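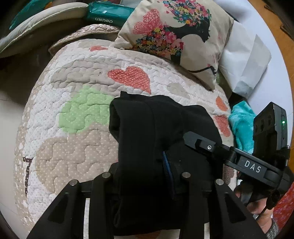
Home | Minutes | Swap Days | Contact

Minutes of the Fekell House clothing and bedding swap group
Mon 24 March, upstairs at Saraç

Present: Signe Grímsdóttir (chair), Umut Öztürkmen, Hatice Tatlı, Muammer Demirtaş, and me, Şükran Ekinci, writing this down with one hand and eating Hatice's cheese pastries with the other. Apologies if there are crumbs on the paper copy.

1. Last minutes
Read and agreed. Muammer wants it noted that he did return the clothes rail in February and that it was behind the door the whole time. Noted, Muammer!

2. How we fold
This took up most of the evening, and I don't mind, because we've been going round and round on it since the winter swap. Signe put it simply: when people bring things already folded the same way, the tables stay tidy for hours, and when they don't, we spend the whole day refolding. So we tried to settle it once and for all.

Thin tops: sleeves in, thirds lengthwise, then in half. Everybody agreed in about a minute.

Thick, soft things were harder. Umut likes them rolled. I can't stand rolled, they spring open the second somebody touches the pile (sorry, Umut, but they do). Hatice folds hers flat on the bed at home, over on themselves once or twice, and says a bed beats a table any day because you've got room to lay the sleeves out. I do mine on the bed too. We voted, and it's flat folding for anything thick, four to one. Umut took it well and had another pastry.

Signe asked that seams and any colored strips or trim go on the outside of the fold when you can manage it. Black things are the worst for this. You get a whole stack of black and there's no telling a sweater from a pair of pants without pulling it all apart, so a bit of blue or whatever showing really does help.

Muammer asked if he had to fold socks. Yes.

3. Bedding
We have never taken bedspreads before and people keep asking. I'm in favor! I love a loud bedspread, hearts and numbers and all the rest of it, and I think plenty of folks would take one home over a plain one. Hatice worries about space, and she's got a point: a quilted spread takes up as much of a shelf as a whole box of T-shirts.

What we agreed: quilted bedspreads and padded blankets are fine, one per household, washed and properly dry. No pillows. Cushions only if the cover comes off. I asked about printed cushion covers and whether they go with bedding or with the odds and ends, and we talked about that for way too long. They go with bedding.

Umut will find out if the Guvside storage room has a shelf deep enough. He thinks the bottom one is, but there are paint cans on it.

4. Money and boxes
We have 456 in the tin. Signe got a price from Skistoseo for flat boxes with lids, 80 of them, and it comes in under what we've got with a little left over for labels. Agreed to buy. Hatice wants the labels big enough to read without her glasses and we all said yes to that, me the loudest.

The hall has raised the idea of us sharing the cost of a new floor downstairs. Our part would be over 3000, so that was a short conversation. Signe will write back politely.

5. Swap day
Doors open at 9. Setup team is Umut and Muammer, and please bring the good tape this time, the other stuff took paint off the wall. Hatice and I will be on the folding table. I'm bringing the old sheet to cover it so the wool doesn't snag on that rough corner.

Drop-offs the evening before, front entrance only. If you bring a bag, stay a few minutes and help sort it. Thick things to the left, thin things to the right, bedding on the stage.

6. Anything else
Somebody left a child's raincoat at the last swap, yellow, no name in it. It's on the hook by the kettle.

Muammer asked if we could have music. Signe said yes, quietly. Umut offered to pick it and there was a pause, and then Hatice offered too, so they're going to share.

To do
Signe: order boxes, write to the hall
Umut: measure the Guvside shelf, ask whose paint that is
Hatice: labels, big ones
Muammer: tape
Me: type this up (done!), put the folding notes by the front door

Next meeting at Hatice's place, same time, bring a chair if you have a folding one.

4 comments | 2 shares

This site uses cookies to remember your settings. Accept | Read more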